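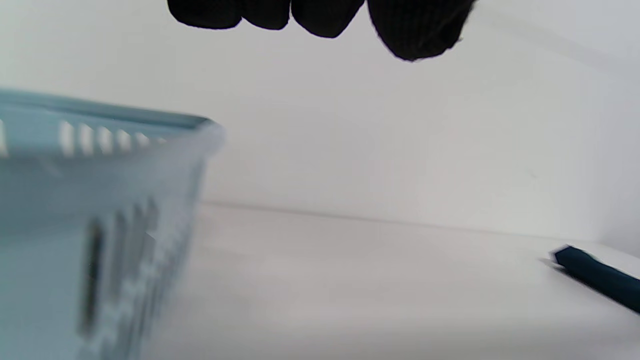

The Cable Thieves of Cestbridge

March 3, 2021
7 shares | 5 comments

The Cestbridge tram line lost its first length of earthing cable in August. The cut was made beside the Shabalala substation, between the end of evening service and the start of the night inspection. The line ran the next morning as normal. An earthing cable carries no current when the system is healthy, so its absence shows up on a fault test and nowhere else.

Four more thefts followed before the winter timetable came in. Police treated them as one series from the second report onward, on the basis of the tool marks. A bypass lopper leaves a slightly flattened end on stranded copper, with a burr on one side where the blades pass each other. A hydraulic cutter leaves a cleaner face. All the ends recovered from the line had the burr, and on two of them it carried the same nick.

Tool marks connect one cut to another. They say little about a person until a tool is found, and loppers are cheap and easily thrown away. The inquiry therefore turned to the copper itself, which has to be sold somewhere.

The operator had already begun treating its trackside cable with Pindilex, a marking fluid that dries clear and shows under ultraviolet light. Each batch holds a suspension of coded particles. A buyer with a lamp can tell that metal has been treated, and a lab can tell which stretch of line it came from. Treatment began at the depot end and had reached the substation by the time of the third theft.
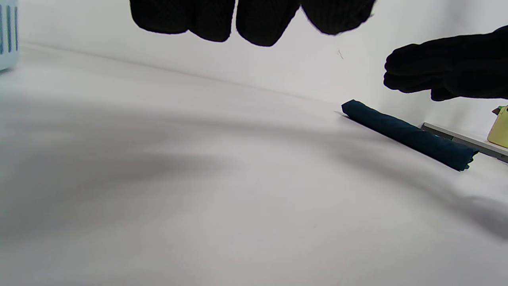 One former signal technician on the line doubted from the start that the fluid would do much, pointing out that stolen cable is stripped or burned within hours and that the coating goes with the sheath. "You end up protecting the plastic," was how the technician put it. The operator's reply was that the fluid is also applied to the exposed strands at each joint, where it wicks in along the lay of the copper.

Both positions have some support in the case file. Of the seven bundles of scrap that police examined at the Allov yard, most had been burned and gave no reading under the lamp. Two did. Both contained joint ends, and both returned a code for the substation section.
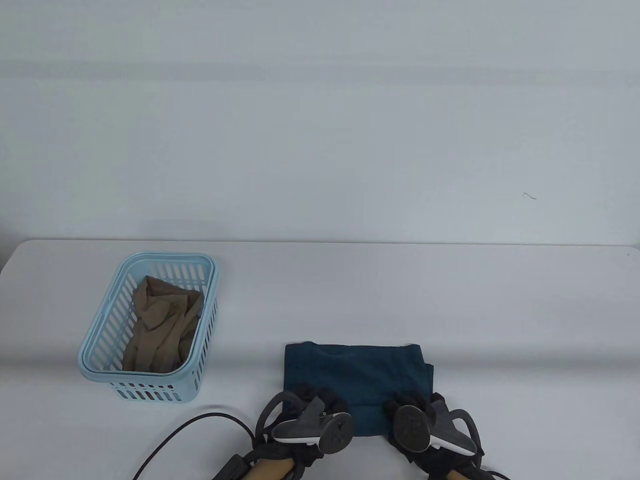

Reading a code is slower than finding the glow. The particles are finer than table salt, and the lab has to locate one, turn it face up and read the characters under magnification. Background matters a great deal at this stage. A tiny dark squiggle on a plain white wall is easy to pick out from across a room, even when it is no bigger than a stray hair. A particle on oxidized copper, among soot and grit, has no such advantage. Examiners rinse the strands with solvent, collect what comes off on a pale filter, and search the filter in strips. For the Allov bundles this took five working days.

The yard was not accused of any offense. It had kept the records that the law requires: the seller's identification, the registration of the vehicle, the weight and description of the load. Payment had gone by bank transfer. The difficulty lay in the description, which read "mixed copper, burned" in both cases and would have fitted a load from any building site in the county.
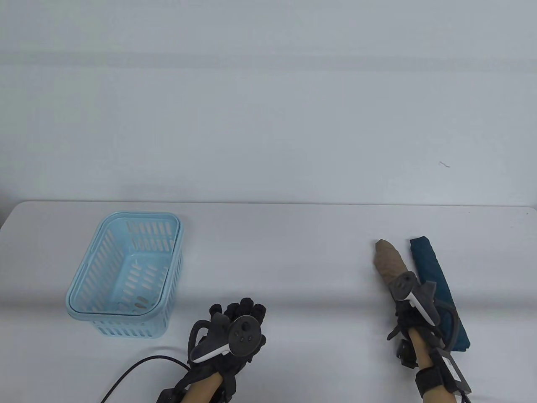 Police have asked yards in the area to photograph burned copper on arrival and to hold it for a short period before it goes to the shear. Allov has agreed. Several smaller buyers have not, and their objection is mostly about money, as the metal price can move against them while the load sits in the bay.

The operator has changed its own practice as well. Earthing runs near the substation are now copper-clad steel, which has a low scrap value and is hard on cutting blades. The fault test that used to be carried out weekly is done every night, and the result goes to the control room and the police desk together. Concrete troughs between the substation and the river bridge are being fitted with locking lids.

Two men have been charged with theft and with endangering rail passengers. The second charge is the more serious and will depend on expert evidence about what would have happened had a fault occurred while the cable was missing. The defense is expected to argue that the remaining earth paths were adequate. The operator's test records for the nights in question have been handed to both sides.

5 comments
Share this article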